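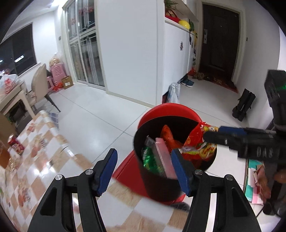
# Who's going to take the trash out?

August 2024

My sister-in-law Ecaterina called while I was wrestling a full bag out of the kitchen can, and when I told her what I was doing she said, "Aren't the robots supposed to be doing that by now?" She was teasing, because I've been promising her a robot butler ever since I started this blog (14 years of it, my goodness), but the question stuck with me all through the dishes and most of the next morning too.

So I want to talk about trash. I know, I know. I've written about vacuums, I've written about the lawn, I wrote far too much about the window-washing gadget that I still can't bring myself to throw away. But I've never given a whole post to the humble wastebasket, and I've come to think it's one of the best tests we have of whether a machine can really help out at home.

## It sounds so easy

If you asked me to write out the job for a guest, I'd say "could you take the trash out?" and that would be the end of it. The guest would know what I meant. They'd squash things down, pull the liner up over the rim, tie it, carry it out, and (if it's a very nice guest) put in a new one.

A machine needs every bit of that. Take the red bin up top, with its black inside and its heap of snack wrappers. There's a green wrapper, a pink box standing straight up, a silvery packet, and a bag with a cartoon face on it that hangs over the rim, with a gripper pressing on it. My hand knows a snack bag will crumple and spring back a little and that a box won't, and my hand didn't need me to think about it. A pair of stiff fingers with blue pads on them has to come by that knowledge some other way.

The way people are going about it, from what I've been reading, is to have a person hold the grippers and do the chore. You pinch and push and lift with the same sort of fingers the robot will have, a camera rides along, and later a computer studies what you did. I find this completely charming. It's how my grandmother taught me to fold dumplings, more or less, with her hands doing the thing and me staring at them, except I only needed an afternoon and I was allowed to eat the mistakes!

## What I already own

I should be fair about the machines that have worked out for me, or you'll think I'm a grump.

The Jultetti, our floor vacuum, is on its third year and I'd be sad without it. It bumps along under the table and comes out with a surprising amount of rice. It does get itself tangled in anything soft that's been left lying around, so before I run it I go through the house picking up cloths and socks and shoelaces, and my husband likes to point out that by then I've done half the cleaning. He's right, but the other half is the half I don't like.

The Pletine is the one that's supposed to close its own lid and seal its own bag. I bought it on sale and was very excited. It seals beautifully when the bag is two thirds full of polite, floppy garbage. Put a cereal box in there, standing up the way cereal boxes always end up, and it hums, thinks about it, and flashes an orange light until I come over. I now flatten boxes for it, so I suppose it has trained me!

What these two have in common is that they each own one small piece of a chore and somebody has to set the table for them, so to speak. The floor has to be clear and the box has to be flat. I don't mind doing it, but I'd love to meet the machine that walks into a house on a regular weeknight and copes with whatever it finds.

## The bag is the hard part

I spent an embarrassing amount of time this week thinking about liners. A liner is thin and slippery, and it changes shape whenever you breathe near it. You have to find the edge, get a finger under it, and peel it up off the rim without tearing it on a corner. And the whole time the bin wants to come along with the bag! Mine does, anyway. I hold it down with my foot, which is a move I've never seen in a robot video, and I've watched a lot of them.

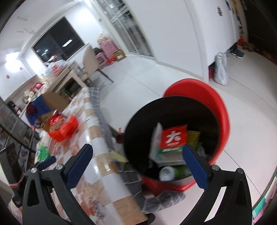
## Two hands and a foot

That tilt is exactly what I mean. The bin is round and light-looking, it's sitting on smooth shiny tile, and it's leaning over between the two fingers with a box, a sheet of white cardboard and a green bottle inside. I'd want one hand on the rim and one on the bag, and I'd want my foot ready.

Then there's the room itself, which I look at very fondly, as it could be any house I've loved. There's the checkered tablecloth, the cardboard box on the floor, the snacks on the table, the sneakers by the door. A factory gets to decide where everything goes and keep it there. A family puts down a bag wherever there's space, and tomorrow it'll be somewhere else. I worked in a packing plant the summer I was in college, and the conveyor there did one motion all day long, marvelously, and I don't think it would have lasted ten minutes in my mother's kitchen.

There's also the matter of deciding what's trash. A red snack package on a table might be empty or it might be my nephew's dessert, and if you throw that out you will hear about it. I've made that mistake with two good eyes and a lifetime of practice.

## So, are we there yet?

For my house, no, I don't think so. I'd trust a machine today with a clear floor, and with dishes if I load them, and with the lawn once I've picked up the hose. I wouldn't leave one alone with a full wastebasket and a new roll of liners. But I'm more hopeful than I was when I started typing. Pushing down a bag of wrappers with a pair of padded fingers is real housework, the plain kind I do every single day, and I'm delighted that somebody thinks it's worth teaching.

Ecaterina says she'll give it three years before she asks me again. She also says I should have taken the bag out before I sat down to write this, and she's right, it's still by the back door.

If you have a self-sealing can that can handle a cereal box, please tell me in the comments which one. I have a Pletine I could let go cheap.

— Xinyi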